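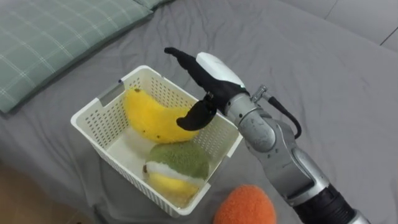

Our housing association in Pellden manages a shared laundry for 3 blocks and is reviewing its guidance on the airing of bed linen. Residents have complained that sheets folded and put away on the day of washing develop a stale smell within a fortnight. The current notice advises them to leave linen in an open basket overnight before folding. The white plastic type with perforated walls, set down on a grey sheet at the start of this post, is of the general kind the notice has in mind. We should be grateful for advice on whether this is sufficient, and whether the notice ought to specify a drying time.
Posted by Norinance, 8/21/21

Wondidness
The overnight basket is not sufficient on its own. Holes in the walls allow air to reach the outer layers, but a double sheet pushed into a basket holds its moisture in the middle, and the middle is where the smell begins. We would recommend that the notice say the following. Sheets should be hung over a rail or line, opened out to a single thickness, until the hems and corner seams feel dry to the hand. The seams are the last part to dry and are seldom checked. Only then should the sheet be folded. A fixed drying time is best avoided, as a heated room in February and an unheated one in the same month will give quite different results.

It would also be advisable to look at the cupboards. Where the linen cupboard stands against an outside wall, a gap should be left behind the shelves. Our own association replaced solid shelves with slatted ones at a total cost of 2,548 pounds, and complaints fell noticeably in the following year — though the machines were serviced in the same period, so the shelves may not deserve all the credit.

Heiskanen
Use less powder. Residue holds the smell. Also run an empty hot wash each month.

Pellden Tenants' Desk
We agree with the first reply as regards seams. We would add that fabric softener should not be used on towels, and that the machine door and drawer should be left open between washes. Your notice might also state who is responsible for cleaning the lint filter, as ours did not and the matter took a long time to settle.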